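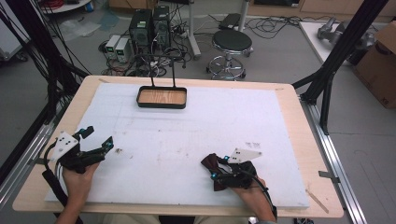
I have been making marmalade for nine winters now and I still get silly with excitement when the Seville oranges come in. They were early this year. Maribel Lozano at the produce store on the corner put a crate aside for me in December (thank you, Maribel!) and I carried two bags home on the bus with my nose practically inside one of them. If you've never smelled a Seville, it's sharper than a regular orange and a bit like flowers, and you would not want to eat one raw. I tried it once. My ears hurt.

So, batch one. I went with the recipe I learned from Begoña Aranda, who taught a winter preserves class I took when I first moved here. Her method is the whole fruit method, where you simmer the oranges uncut until a skewer slides in with no fight at all, then halve them, scoop out the pips and pulp, and slice the soft peel. I love it. Slicing raw peel makes my hand ache for two days, and cooked peel is like cutting butter. The pips and pulp go into a square of muslin, the muslin goes back in the pot, and that's where all your pectin comes from. Squeeze that bag hard at the end! It comes out looking like wallpaper paste and it is the best stuff in the pot.

A few notes, mostly for me next year:

The first batch came to 982 grams of fruit before cooking, and I used double that weight in sugar, plus the juice of two lemons. It set beautifully. The second batch I got cocky and cut the sugar by a quarter, and it's delicious but it runs off the toast and down your wrist. I'm calling it sauce. It's wonderful on rice pudding.

Simmering took 130 minutes for the big oranges, lid on. The small ones were done a good half hour sooner, so next time I'll fish those out first.

My old thermometer reads low. I only found this out by testing it in plain boiling water, which I should have done years ago. I went back to the cold saucer test and I think I trust it more anyway – drop a little on a saucer from the freezer, wait a minute, push it with your finger, look for wrinkles. There is nothing like seeing that first wrinkle.

Let it sit fifteen minutes off the heat before you fill the jars. I skip this every single year and every single year all the peel floats up to the top in a thick band. This time I set a timer and went and stood in the yard so I couldn't cheat. The peel stayed put, all the way down the jar!

The total so far is 41 jars, counting the little ones, and I've started on the labels. My handwriting gets worse as the stack goes down, so if you're getting one of the late jars, the word is "Seville."

I also want to try a batch with a spoonful of black treacle stirred in, which is supposed to give you that dark, almost bitter kind that's so good with strong cheese. Begoña's class handout has a line about adding toasted coriander seed too, in the margin, with three question marks after it in my own writing. I have no idea what I was asking. Maybe how much? If any of you have done coriander in marmalade, please tell me in the comments, I'd love to hear how you did it and whether you left the seeds in.

I have six oranges left in the fridge, and Maribel says there's one more delivery on the way. It should be in by 23rd January, so I'm saving jars again – leave your empties on the porch if you're passing, lids too if they still have a good seal.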